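Plates, Apples and a Gray Table: Wednesday in the Small Kitchen

Pictures and text by Lilibeth Bañez

Welcome to my gallery for this month. I put here the pictures from Wednesday, when we were busy with dishes and fruit, and after them some older things from the kitchen on Gakdale Street. The longer notes are for the people who asked me how to keep plates in a very small space.
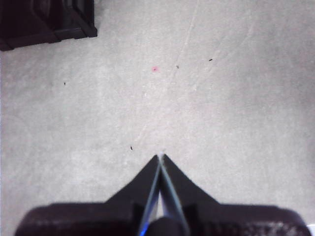
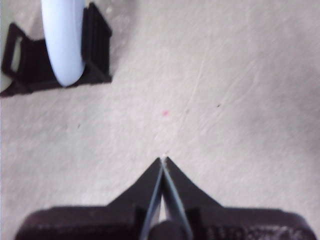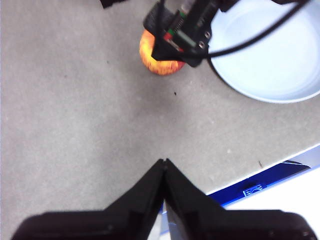
The apple, red and yellow with streaks.
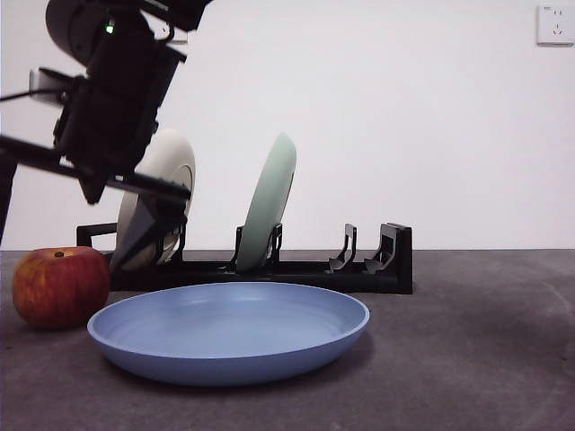

My subject this month is the dish rack, a thing I did not respect until I moved to this country and had a kitchen with one short counter. In my mother's house we dried the plates on a towel and put them in a pile, and the pile was never fully dry at the bottom. When I came here I did the same for two winters. Then my neighbor Remedios Saludo gave me her old rack from the store Wadar, and I began to stand my plates on their edge, one in each slot. In the last of the pictures there is a cream-white plate in the leftmost slot, and a pale green one stands more toward the middle, leaning back and to the left. I like this distance between them. The air can go to both faces of the plate, and a hand can go in without touching the neighbor plate. With a low rack like this black one I can also see at once which plate I want, and for me this is half of the work.

The leaning is a question I get often. A plate with a thick rim will lean in almost every rack, and it is not dangerous if the lower edge sits well inside the slot. I only take care that all plates lean to the same side. When two plates lean toward each other they touch at the top, and one day you hear the small sound that you do not want to hear. My blue soup plate has a chip from exactly this.

More from the kitchen (these are notes without pictures, I will add them when my telephone is repaired)

The shelf over the sink. I bought it at Brirnance, 40 dollars, and it came with four screws when it needed six. Remedios had two in a jar. The shelf carries cups on the lower board and glasses on the upper one. I would do it the other way now. Glasses are lighter, yes, but I use them ten times a day and I am not tall.

The fruit. I keep apples on the table and not in the refrigerator during November, when the kitchen is cool enough. They should not be one on top of the other. If an apple has a soft place I put it in front, so it is eaten first or goes into a cake. The streaked ones, red and yellow together, I prefer for baking, because they are often a little sour and they keep their shape. Remedios does not agree and she uses only green ones. Her cake is very good, so I can not say that she is wrong.

The tea glasses. These are from the Ouazzani shop near the bus station, a set of six, and now I have four. One went in the sink and one went with my cousin to her new apartment. They do not stand well in a plate rack. Put them upside down on a cloth, with some space, and turn the cloth in the evening.

The drawer of lids. I do not want to show the drawer of lids. I tried to order them by size, then by pot, and now they stand on their edge in an old letter holder, in the same way as plates. It works for the flat ones. The lid of the big rice pot has its own nail on the wall.

Some answers to letters

Is a plastic rack good enough? For me, yes. A metal one is heavier and it does not slide, but my first one made brown marks on the counter after one year. The plastic one I wash on Saturday with warm water and an old toothbrush, between all the slots. Dry it before you put it back.

How many plates should one person have? I can not answer for you. I have four for every day and six for guests. The guest plates live in the cupboard with paper between them.

Do you put plates in the rack by size? Large ones go to the left end, because my tap is on the right and large plates catch every drop. If your tap is on the left, do it the other way.

My cake recipe was also asked for. It is on the page with the other baking, number 762 in the old list, under the name "Apple cake, the flat one." The oven time there is for my old oven. Look at it ten minutes before.

Next month I will show the cupboard with the guest plates, and the cloths. If you have a good idea for the lids, please write to me.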